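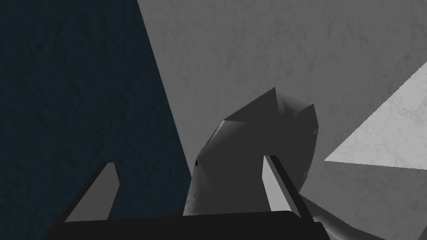

So I finally quit my meal kit. I'd been with Norkiron for so long that I'd stopped noticing how much cardboard was coming into my apartment, and then one Wednesday I tripped over three flattened boxes on my way to the bathroom and thought, okay, enough.

I should say I liked it at first! The recipes were good (there was a lentil thing with pickled onions that I still make) and I learned to cook rice without ruining a pan. But I'm one person, and the smallest plan is for two, so I was eating the same dinner two nights running, every week, forever. Also the price crept up. I went back through my bank statements with a cup of coffee and found I'd spent 197 dollars in January. On dinners! For me! And I was still going to the store for milk and bread and the snacks I pretend I don't buy.

My new plan is very simple. I gave myself 60 dollars a week for groceries and I go once, on foot, with the two tote bags that fit on my shoulders. If it doesn't fit in the bags it doesn't come home. I've been going to Tradum, the little market up the hill, and yes, it costs a bit more than the giant place by the highway, but I was never walking out of the giant place without a candle.

First week was rough. I bought a whole cabbage. Have you ever tried to get through a whole cabbage by yourself? I had it in soup, I had it fried with noodles, I had it raw with lime and peanuts, and on Sunday it was still sitting in there looking the same size as when I bought it. Week two I got half a cabbage, and the guy at the counter cut it for me without even blinking. You can just ask! I'm in my thirties and I did not know you could just ask.

A few things that have helped, if you're thinking of doing the same. I cook beans on Sunday, 400 grams dry, and freeze them flat in bags so I can snap off a chunk. I keep eggs in the house at all times. I roast whatever looks sad on Thursday night, at 200 because my oven came from my aunt and is in Celsius, and it goes in a bowl with rice and a lot of chili oil. The chili oil is the one thing I refuse to budget for.

I did try one of those planning apps, Kivi, which wanted me to scan every single receipt and then sent me a sad little message when I bought chips. Deleted it. Now I write the list on the back of an envelope and stick it on the fridge, and I lose the envelope maybe every other week, and that's fine.

Canceling took four screens, by the way, and they offered me a free box on every one of them. I said no to all of them and then stood in my kitchen feeling weirdly proud.

Next week I want to try making flatbread in the skillet. If you have a recipe that doesn't need yeast, leave it in the comments, please. I still have half a bag of flour from the banana bread phase.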